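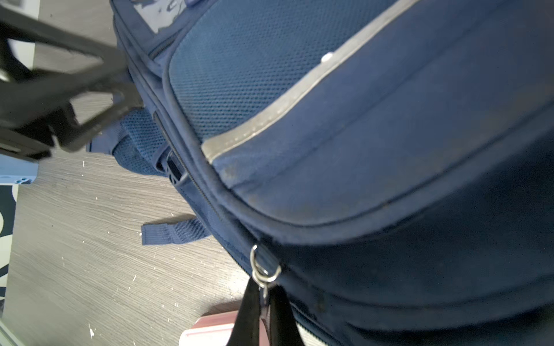 A navy backpack as seen by the wrist camera of one of the Flimico arms, with the gripper at upper left.

Fistthorpe Bag Trial

The Fistthorpe Bag Trial is a comparison test for two-armed robots in which grippers, wrist cameras and controllers are judged by how well they cope with a school backpack and the things that normally live in it. It was drawn up at the Fistthorpe workshop as a replacement for an earlier test using foam cubes, which every gripper passed and which therefore told buyers very little. The backpack has been more generous with its failures.

The trial is used mainly to compare two kinds of gripper finger, the Jukara and the Zoëga, on the Flimico arm. It has also been run with different cameras and, for one unhappy month in May, with a controller that was later withdrawn.

Background

Foam cubes have several good points. They are light, they stay where they are put, and they look the same from every side. A backpack shares none of these. It slumps, it has straps that lie across the thing the robot wants, and its zippers are narrow, dark and easily mistaken by software for seams. The authors of the trial noted that a seven-year-old can pack one in a hurry while arguing, and set this as the upper limit of ambition. No entry has yet been tested while arguing.

Equipment

The trial calls for two arms fixed along one side of a work surface, each with a gripper and a camera of its own. A third camera, fixed in place, watches the whole area. The rules allow the enclosure to have any wall covering, and a strong black-and-white pattern is popular. Supporters of patterned walls say they help with camera alignment. Opponents say they help with headaches.

The bag must be a used one with at least one long zipper, a side pocket and webbing straps. New bags are barred on the grounds that they stand up by themselves, a habit they lose within a term. The rules also favor fine mesh and reflective trim, both of which give cameras trouble. Mesh tends to confuse depth readings, and a reflective strip can turn white under a lamp and take a piece of the bag's outline with it.

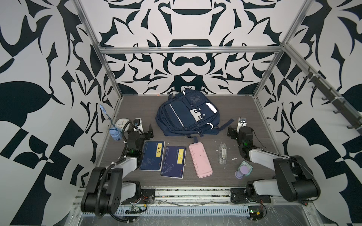
The smaller items are chosen to be awkward in different ways. Thread-bound books are thin and flexible, and a finger that slides under the cover alone will lift the cover alone. A pencil case gives when squeezed, so a controller that waits for firm contact may wait a long time. Clear plastic cases are close to invisible to some depth cameras and are the most common cause of a gripper closing with great confidence on air. Small upright bottles fall over when brushed, and the rules treat a fallen bottle as a new and harder item.

Procedure

A full trial has 36 runs per gripper. Each run lasts at most 90 seconds and covers one task, such as lifting the bag by its top handle, moving a strap out of the way, drawing a zipper, or placing a named item inside. The bag is put back by hand between runs, and no attempt is made to lay the straps the same way twice. An early draft required identical strap positions. It was dropped after the first morning.

Scoring is plain. A finished task earns 2 points, a partly finished one earns a single point, and dropping an item outside the work surface earns nothing and a note in the log. Time is recorded but only used to break ties.

Fingers compared

The Jukara finger is narrow and stiff, with a hard tip. It does well on zipper pulls and split rings, where there is little to hold and no room to hold it. On books it is less happy and has a tendency to ride up the cover. Its makers recommend a shallow approach angle, advice that works nicely until the backpack is in the way.

The Zoëga finger is broader and has some give in it. It is the better choice for pencil cases and for gathering up loose fabric, and it forgives a camera that is slightly wrong about where things are. It scored 60 points in the best full trial on record at Fistthorpe. It can't reliably pick up a flat strap from a hard surface, and the usual workaround is to push the strap to the edge of something, which the rules neither allow nor forbid.

Fitting one of each to the two arms was tried and gave good results on zippers, with the broad finger holding the bag and the narrow one pulling. Whether this counts as one gripper or two for purposes of comparison is still disputed, mostly by whoever finished second.

Wrist and fixed cameras

Runs using only the fixed camera go badly once an arm moves over the bag and hides it. Runs using only the wrist camera go badly for the opposite reason. At close range a backpack fills most of the view, and the controller has to work out from a stretch of mesh and a bit of zipper which part of the bag it has reached. Using both is standard practice now, although it doubles the number of cables available to be snagged.

Criticism

The trial has been called unfair to suction grippers, which do poorly on mesh. The authors have replied that so does suction. It has also been criticized for testing one bag at a time, and for results that vary between operators by more than the gap between the fingers being compared. A version using a lunch box has been proposed.

Share this article (36)
2 comments

Related articles
Flimico arm
Gripper finger shapes
Wrist camera
Foam cube test
Zipper (robotics)

We use cookies to remember your reading settings. By continuing to browse you accept our cookie policy.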